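Toothed vs smooth jaws for suturing — first impressions

selkhatib
Posted 05/03/2025

Finally got both tips onto the arm and I'm so happy with this thing! For anyone who missed the build thread: Curthorpe controller, wrist camera, and two needle driver tips to compare, the Flaltden (smooth) and the Pudon (small teeth). Same 4-0 black thread for both, same knot routine.

Short version — the Pudon holds thread so much better. With the smooth tip I kept losing the tail on the second throw. With the teeth I can pull the long end out to the left and it stays tight while I work on the knot. Wrist view below, one stitch tied and trimmed, the next one partly tied right in front of the tip.

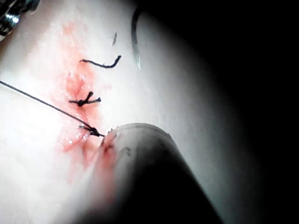

Re: Toothed vs smooth jaws for suturing — first impressions

motorbrake26
Love it, but I'm going to disagree on the teeth. They chew up thin thread. I ran a toothed tip until December and had fraying I never got with smooth jaws. Turn the grip force up on the Flaltden before you write it off.

Re: Toothed vs smooth jaws for suturing — first impressions

pell_k
Can we talk about the light? The left and middle are blown out and the whole right side goes black, and I lose the edge of your gripper down in the corner. What exposure are you on? I'd drop it before comparing anything by eye. Black thread on pale tissue is about as easy as it gets, though, so your tracker should be fine.

Re: Toothed vs smooth jaws for suturing — first impressions

selkhatib
Exposure is 4,000 microseconds, will try 1,000 tonight. @motorbrake26 fair point, I only had grip force at 7 on the smooth tip and the scale goes a lot higher. Still think the teeth win for knots!

Re: Toothed vs smooth jaws for suturing — first impressions

motorbrake26
Seven is nothing. Try 26 and report back.

Re: Toothed vs smooth jaws for suturing — first impressions

ravenscar
Has anyone put the Tóth tip on a Curthorpe? Does it need the adapter ring?

Re: Toothed vs smooth jaws for suturing — first impressions

selkhatib
It does, and the ring has to go on before you zero the wrist. I can send you my offsets.

— Sherif El Khatib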